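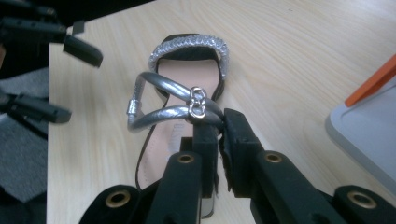 This site uses cookies to keep you logged in to the archive and to remember your thread view. Accept all / Manage settings

List: Undulik users
Subject: Re: Peel strength drop on satin insole covers after switch to water-based adhesive

> We moved our small sandal line from the solvent contact cement to a
> water-based one in September. Bond on the outsole side is fine. The
> insole cover is where we have trouble. Coupons peeled after a day look
> good, then after a week in the warm cabinet the cover lifts at the
> heel and along the inner edge. Same press, same dwell, same pressure
> as before. The cover is a polyester satin with a thin foam backing.
>
> Has anyone got a working set of numbers for this kind of stack? We
> have already tried more adhesive and it got worse. Also unsure whether
> to log the failures as adhesive or cohesive, the template only gives
> us the two choices.

We went through the same change at the Zindedstead shop and had the same lifting at the heel, so I will go through what we checked in the order I would check it now.

First, the failure mode. Your question about the template is the useful one. Peel a failed cover by hand, slowly, and look at both faces under a raking light. If the adhesive film stays whole on the board and the foam comes away clean, log it as adhesive, cover side. If there is film on both faces, log it as cohesive. If there is a skin of foam left on the glue, the bond held and the foam tore, and neither choice in the template is right. Add a third code. In Undulik you can do this under the test definition without touching the old records, but you have to bump the definition version or the export will fold the new code into "adhesive" with no warning.

In our case it was mixed. The middle of the footbed tore foam, the heel and inner edge were clean adhesive failures on the cover side. That pattern points at drying. The solvent cement flashed off at the same rate everywhere. The water-based film does not. It stays heavy where the brush stops, and the brush stops at the edges.

More adhesive makes this worse, as you found. A thick wet edge skins over, looks clear and is still milky underneath. Close the joint at that stage and you trap water against the foam. A peel after one day can still pass. Warm storage then softens the film before it has finished setting, and the cover's own tension at the heel curve does the rest.

What we changed:

- Cut the wet coat weight until the film went fully clear on the board with no white left at the edge under a lamp. Ours ended up well under the data sheet's upper limit.
- Coated both faces. We had been coating only the board to save a step. The foam backing soaks up the first coat, so it gets a thin sizing coat, dried, then the bonding coat.
- Went to 46 minutes open time at shop temperature. That is a long time and the line did not like it. A warm air tunnel would shorten it, but we do not have one.
- Reactivated with heat just before closing. Measure at the film surface and ignore the heater setpoint. Our Gajdoš unit reads high by a fair margin when the door has been open.
- Pressed from the waist outward to heel and toe. A flat plate closes the high spots first and bridges the heel cup.

On "same press, same dwell, same pressure" - I would not carry those over. Gauge pressure tells you very little if the pad has hardened. We put pressure film between pad and footbed and found almost no contact along the inner edge. A new pad fixed part of the lifting before we touched the adhesive at all. Check this first if your pad is old, it takes ten minutes.

Straps matter too. On a slide with a wide padded toe strap, the lasting margin under the cover makes a step in the board, and the cover tents over it. Skive the margin before you bond. If the strap is beaded or sequined, keep the trim out of the press area completely, and check that no stitching runs into the bond line.

On satin, watch for strike-through. A heavy coat on thin foam can come up as a faint dull patch, and pale colors show it worst. You will not see it until the shoe has sat for a while. It is one more argument for the light coat.

Results, for what they are worth. We ran 706 coupons across the trial, more than you need, but the operators were being trained on them anyway. With the changes above, the warm-cabinet set tore foam across the full length with 3 exceptions, all from the same board sheet. That sheet had release dust on it from the cutting table. Wiping dry did nothing, a light sanding did.

I did not keep the two effects separate as well as I should have - the pad and the coat weight changed within days of each other - so do not quote this as proof for either one. If you can, run the pad change alone and post what you get.

The template we use is called Iva and is in the shared folder. It has the third failure code, a field for film surface temperature and a field for pad age. Import it as a new definition. Do not merge it.

One question back: is your warm cabinet humidity controlled? Ours was not at first, and the numbers from those weeks are useless.

Recent threads
Coupon width and edge curl on foam-backed covers
Undulik export drops decimal places in peel averages
Storing water-based cement in an unheated shop
Skiving angle for thin lasting margins
Pressure film: where to buy short rolls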